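CINDWOOD PARISH COUNCIL

Minutes of the Meeting of the Allotments and Open Spaces Working Group held on December 3, 2021 in the Small Meeting Room, Cindwood Village Hall, commencing at 7.00 pm

Present: The Chairman, four members of the Council, two plot holders' representatives.
In attendance: The Clerk. Six members of the public.

1. Apologies for absence
Apologies were received and accepted from one member (work commitments).

2. Declarations of interest
Two members declared a non-pecuniary interest in items 5 and 6 as tenants of plots on the Idow Lane site. Dispensations granted in May remain in force.

3. Minutes of the previous meeting
The minutes, having been circulated, were taken as read. An amendment was requested at minute 7(b), where "Osau Field" should read "Osau Meadow". Subject to that amendment the minutes were approved and signed as a correct record.

4. Matters arising
(a) Gate at Idow Lane. The Clerk reported that the replacement padlock had been fitted and the new code issued to all tenants by letter. Two letters had been returned undelivered. Tenants are reminded that the code must not be displayed on or near the gate.
(b) Bonfires. Notices had been put up at both sites. One complaint had been received from a resident of Osau Close concerning smoke on a Council notice day when burning was not permitted. The Clerk had written to the tenant.
(c) Manure delivery. The farm had confirmed that it would deliver to the lower bay only, the upper track being too soft for the trailer until spring. Noted.

5. Water supply at Idow Lane
The Clerk presented the meter readings. Consumption for the season was 192 cubic metres. The bill for the period came to £1,838, against a budget of £1,000. Members expressed concern at the overspend. The Clerk had queried the bill with the supplier and been told that the reading was an actual reading and would stand.

It was noted that the trough nearest the orchard had overflowed on several occasions in the summer and that the float valve had been replaced in August. A representative of the plot holders stated that hoses had been left running into the troughs overnight, contrary to clause 9 of the tenancy agreement. Another member considered that a leak between the meter and the first trough could not be ruled out, the ground there having been wet in July.

RESOLVED: that the supply be turned off at the stopcock for the winter, that the meter be read on that day and again a fortnight later, and that the results be reported to the next meeting.

RESOLVED: that a quotation be sought from Hijazi Groundworks for tracing and repairing the pipe, should the readings indicate a leak.

6. Allotment rents
The Clerk circulated a paper setting out three options for the coming year. Rents have not been altered for four years. A full plot is at present charged at £37 a year, with half plots charged pro rata and a concession for tenants over pension age. 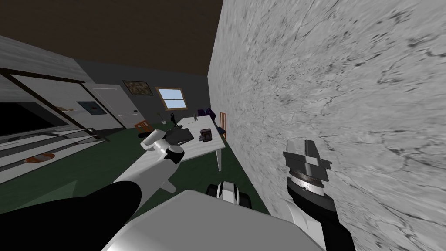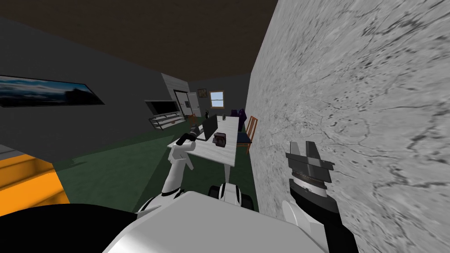 The Chairman then invited comments from the public on the proposed rents. A tenant of a half plot asked whether the water charge could be shown separately, so that those who collected rainwater might pay less. The tenant added that an increase would be easier to accept if the track were repaired in the same year, and that several neighbours on the upper rows felt the same.

The Clerk replied that a separate water charge would require a change to the tenancy agreement, for which twelve months' notice would be needed. The Chairman said that the condition of the track would be taken under item 7.

Members discussed the options. There was little support for Option C (an increase for new tenants only), which was thought likely to cause ill feeling between neighbouring plots. Option B was preferred, with the concession to be kept at its present rate.

RESOLVED, by four votes to none with one abstention: to recommend to full Council that Option B be adopted, and that tenants be given notice in writing as required by the agreement.

7. Upper track
The track remains badly rutted between the orchard and the compost bays. Members agreed that planings would be a better surface than hardcore but that delivery would be difficult before the ground had dried out.
ACTION: Clerk to obtain two prices for planings, delivered and spread, for consideration in the spring.

8. Osau Meadow
(a) Mowing. The late cut had been completed and the arisings removed. The contractor had left a strip uncut along the ditch as requested.
(b) Hedge. The roadside hedge requires cutting back before the end of February. The Clerk to instruct the contractor.
(c) Dog fouling. Further complaints received. It was agreed to ask the District Council whether the bin at the kissing gate could be emptied twice weekly - the present arrangement is once.

9. Waiting list
The Clerk reported that more than half of those on the list had replied to the annual letter. Applicants who have not replied by the end of January will be removed. It was agreed that vacant plots should in future be offered as half plots in the first instance.

10. Correspondence
A letter from the school asking for the use of a plot was considered. Members were sympathetic, but no plot near the gate is at present vacant. Deferred.

11. Date of next meeting
To be confirmed by the Clerk once the hall bookings for the new year are known.

The meeting closed at 8.40 pm.

Signed ........................................ Chairman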